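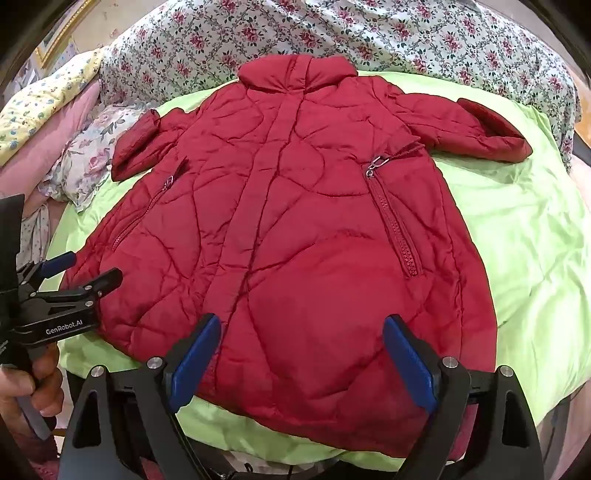
跟维森特·阿兰西维亚（Vicente Arancibia）约采访，前后改了3次时间。第一次是他要去看新到的一批组培苗，第二次是温室的加湿器坏了，第三次是我自己记错了时差，早上六点爬起来对着电脑干等。最后总算在十一月的一个下午连上了线，他一开口就跟我道歉，说背景里嗡嗡响的是风机，关不掉，关了他的小苗要发脾气。

维森特在Ilgate做育种，主攻六出花，也就是花店里常叫“水仙百合”的那种。我原本以为我们会先聊花色，毕竟买花的人看的就是这个嘛！结果他上来就跟我聊地下的部分。

“大家看花，我看根。”他说，“六出花的根茎又白又脆，还长着一堆肉乎乎的贮藏根，你挖的时候手稍微重一点，它就断给你看。我刚入行的时候跟着尼卡诺尔·卡塞雷斯学分株，第一个礼拜断了不知道多少，他也不骂我，就站在旁边叹气，叹得我晚上睡不着。”

我问他，那为什么后来不分株了，全改成组培？

“病毒啊。”他答得特别快，“分株是把妈妈的毛病一起分给孩子。你今年看着叶子上有一点点花纹，觉得没事，再分几轮，整个棚都是花的。组培从茎尖取很小一块，配合检测，才有办法拿到干净的母株。”不过他马上又补了一句，说组培也没有那么神，瓶子里长得漂漂亮亮，一出瓶就趴下的，他见得太多了。

这一点我深有体会（我在阳台上养死过的瓶苗，说出来有点丢人），所以忍不住追着问了半天炼苗的事。他的做法是先把瓶盖松开，放在散射光底下过渡几天，再洗掉根上的培养基，移到细一点的基质里，湿度从高往低慢慢降。“洗要洗干净，琼脂里有糖，留在根上就等着长霉吧。还有，别心疼它，该降湿度就降。你老捂着，它的叶子永远学不会自己管水分。”

聊到这里他起身去拿了杯马黛茶，回来以后话就更多了，我们这才说到正题，就是跟Treltex的合作。

Treltex是做分子检测的，规模不大，实验室在Ratov，负责人叫阿德米尔·瓦斯孔塞洛斯（Ademir Vasconcelos）。维森特形容他是“一个看见真花会打喷嚏的人”。两边的分工倒是很清楚：Ilgate出杂交后代，Treltex出标记，在苗还很小的时候就把不想要的筛掉。

“以前我们等开花。”维森特说，“杂交种子先要催芽，有的还得做胚挽救，然后种下去，等它长根茎，等它抽花枝，看完第一季的花还不敢下结论，要看第二季。一个品种从授粉到能拿出去卖，花了我们7年。7年啊，我女儿都从抱着走变成跟我顶嘴了。”

那用了标记以后呢，能快多少？我问得很直接，他反而不肯给数字了。

“你写出去我会被阿德米尔骂的。”他笑了好一会儿，“能省的是地方和人工，这个我敢说。以前一个组合下来的苗全得种，现在可以先扔掉一大半。至于时间，花该什么时候开还是什么时候开，你拿标记也催不动它。瓶插期也一样，老老实实剪下来插水里，每天去看。”

说到瓶插期，他来劲了。六出花有个老毛病，花还好好的，叶子先黄了，消费者一看就觉得不新鲜。市场上通常靠采后处理来压，维森特想从品种本身下手。他们现在手上有2个株系，叶子黄得比较晚，其中一个暂时管它叫Palma，白底，内瓣上有细细的褐色条纹。

“Palma的叶子我满意，花我也满意，就是茎有点软。”他叹气的样子，我猜跟当年的卡塞雷斯很像，“花枝一长就歪，包装的时候特别讨厌。达尔多·里克尔梅在采收组，他跟我讲，你这个花好看是好看，一箱装下来我腰要断了。他的意见我是听的，种花的人不听采花的人讲话，那品种出去也活不长。”

我好奇为什么不干脆跟茎硬的品种再杂交一次。他说试过，问题出在倍性上。观赏六出花里二倍体、三倍体、四倍体都有，三倍体花开得好，可是多半不育，拿来做亲本基本是白忙。“有个组合我们授了好几轮粉，最后收到20粒种子，发芽的还没几粒。我拿着那个小纸袋，心想这比金子贵。”

中间还有个小插曲。我问他两家合作这么久，有没有吵过架，他想都没想就说有，吵取样。Treltex要求叶片样品当天干燥、当天编号，温室这边忙起来经常拖到第二天，编号还写得龙飞凤舞。后来伊格纳西奥·杜兰（Ignacio Durán）接手了这一块，换成预先印好的标签，苗盘上一张，样品管上一张，矛盾才算过去。“阿德米尔现在写邮件给伊格纳西奥都带感叹号的，写给我还是句号。”

我自己私心最想问的，当然是家里能不能种。维森特说能，尤其是矮生的盆栽类型，只要记住它怕热：土温一高，它就只顾长叶子不肯开花，夏天要给根部遮阴，盆别用黑的。花谢了也别拿剪刀剪，握住花枝往上一拔，从基部脱开，会刺激根茎再冒新芽。“不过刚种下去的小株别拔啊，根还没抓稳，你一拔整棵都上来了。拔上来了别写信给我。”

（我把这句记下来了，因为我真的干过。）

快结束的时候，我问他Palma到底什么时候能上市。他说明年先给几家切花农场试种，看看不同海拔的表现，茎的问题要是靠栽培密度和控肥能改善，就往下走登记，改善不了就留着当亲本。名字多半也会改，Palma是温室里随口叫的，他们还没去查有没有人用过。

然后风机忽然停了，那头安静得吓人。维森特说了声“糟了”，椅子一推就跑了出去，过了十来分钟给我发来消息，说是跳闸，苗没事，让我剩下的问题写邮件给他。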